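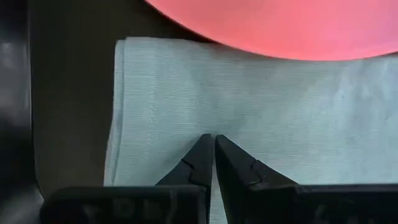
I own three napkins. I should say cloth napkins, since the drawer under the microwave holds enough takeout paper ones to insulate an attic. The cloth ones are pale gray-blue, with a fine ribbed weave that photographs beautifully and clings to every crumb it has ever met.

They are the reason I now have opinions about setting a table. My friend Paula Husar folds hers in thirds, tucks the plate over the top edge and walks away. I tried that. Then I tried the pocket fold, which looked like a mitten, and something from a hotel training video that collapsed before the bread came out. I'm back to Paula's way. A flat fold with the plate sitting on part of it hides most sins, including the hem on the one I washed with a beach towel in May.

The pink was an accident. I ordered one coral plate to see if I could live with the color, and apparently I could, because pink things kept following me home. My mother-in-law asked if we were expecting. We were expecting soup.

What I like about pink and blue on a dark surface is that you can own very few things and still look as if you had a plan. White dishes on a dark mat look like a restaurant that charges for water. Give it one wide blue bowl and something tall and pink, and people start asking where you shop.

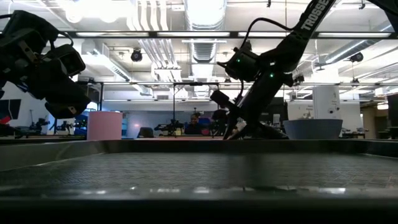
The tall pink one and the wide blue one, keeping their distance.

I haven't settled what goes in a tall container. Breadsticks are the obvious answer, and they last nine minutes in my house. Wooden spoons make it look like I cook. The bowl is easier: salad, or clementines, or the mail.

Next I want to try ironing the napkins before people come over. Paula says she does hers while they're still damp. I own an iron. I believe it's behind the fondue set.

Filed under: Table Talk, Small Domestic Defeats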